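Clerkwood workshop notes: looking after the pair

I promised last time I'd write up what we do to keep Pokalari running, and then the summer got away from me, so this one is long and a bit rambly. Pokalari is the two-arm cell at the far end of the workshop (the pink one!), and I've been its main keeper since Glenys Sheehan moved over to the Yule build. She left me a very good notebook and a drawer full of cable ties.

Most of the work is cables. Each arm has a little camera riding on its wrist, and the lead has to follow every bend the wrist can make. Leave it too short and it tugs the plug at full reach. Too long and it snags on whatever's on the floor. I now set the slack with the arm stretched all the way out, tie it loosely, then fold the arm right up and look again. It took me 7 tries to get the left one how I like it, and I've marked the spot with a paint pen so I never have to do that again.

After the cables I do the tips. We bring the two grippers together in the middle, slowly, until the points nearly touch, and then compare where they are with where the software thinks they are. If they're off by more than 2 millimeters, I redo the zero on both arms. Doing only one is tempting when it's late, and I've regretted it every time.

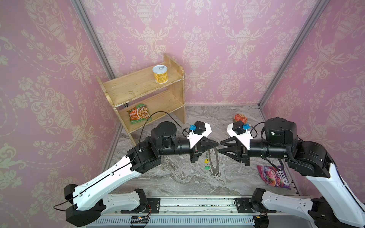
How often do the arms need a new zero? Every 18 days for us, plus any time a gripper has been off or an arm has taken a knock.

The mounts get a going-over on the same day. Both arms sit on one rail, so if a bolt works itself a little loose under one of them, the shake travels and you end up blaming the wrong arm (I blamed the right one for most of a week, sorry, right one). I go along with a hex key, then a soft brush for the grit, then a vacuum with the nozzle held well away from the circuit boards. Please don't use the air line in there. It just blows the dirt into the joints.

Spares are in decent shape. Zendance sent the fingers we ordered, 13 in the bag, and they fit without any filing this time, hooray. I'm still short of camera leads, so if you've got one sitting in your desk, I'd love it back.

The next full strip-down is on 9th July and I could use a second pair of hands for the elbow motors. Bring your own headlamp, mine has a crack in it. The shoulders can wait until September.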